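Quand j'ai rencontré Manaia Tapsell, en février, elle pliait du linge et n'a pas du tout eu l'intention de s'arrêter pour moi. « Asseyez-vous, on parlera pendant que ça avance », m'a-t-elle lancé, et c'est bien ce que nous avons fait, deux bonnes heures durant, avec du thé qui refroidissait quelque part.

Elle tient la lingerie du gîte de Tostcombe, une maison de 45 lits où les draps passent et repassent toute l'année. Son sujet préféré, on s'en doute, c'est le pli. « Les gens veulent un drap lisse comme une feuille de papier ! Moi, un drap un peu froissé ne m'a jamais empêchée de dormir. »

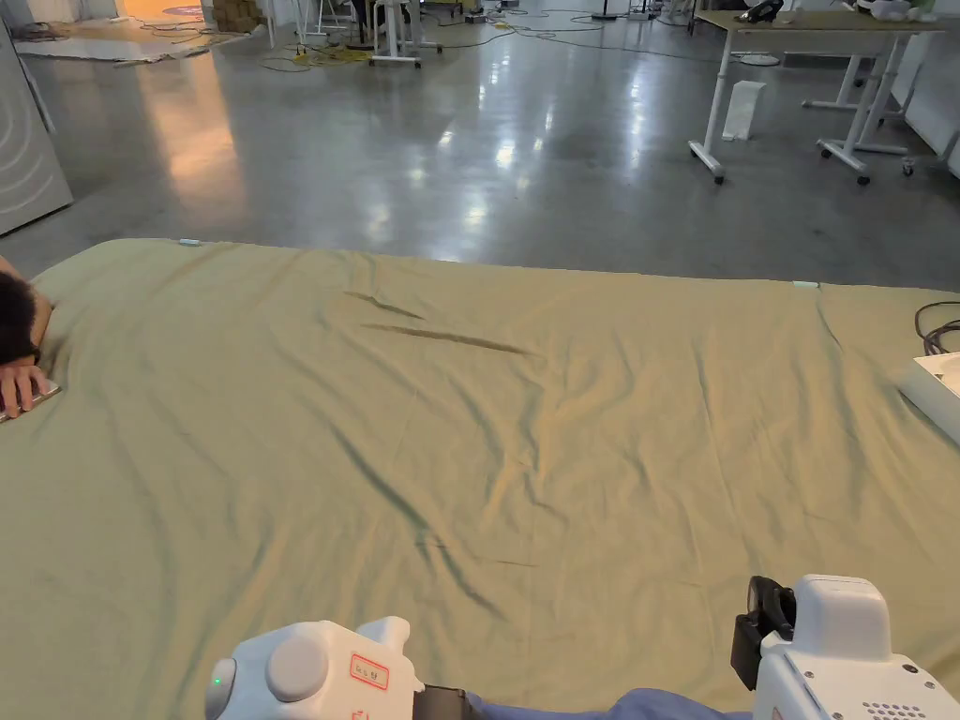 Les grands draps vert olive, elle y tient beaucoup – c'est une couleur qu'elle trouve reposante, et qui lui rappelle la maison de sa grand-mère. « Le vert, il vit avec la lumière. Le moindre creux se voit, alors on passe le plat de la main, du milieu vers les bords, et on recommence. Il ne faut pas tirer comme une brute, sinon tout part de travers. »

Son collègue Tomás Vieira, lui, ne jure que par le fer. Ils en discutent depuis des années sans se fâcher, et chacun garde sa méthode. « Il repasse même les taies, vous vous rendez compte ? » dit-elle en riant, avant de me tendre deux coins d'un drap et de me montrer où mettre les pouces.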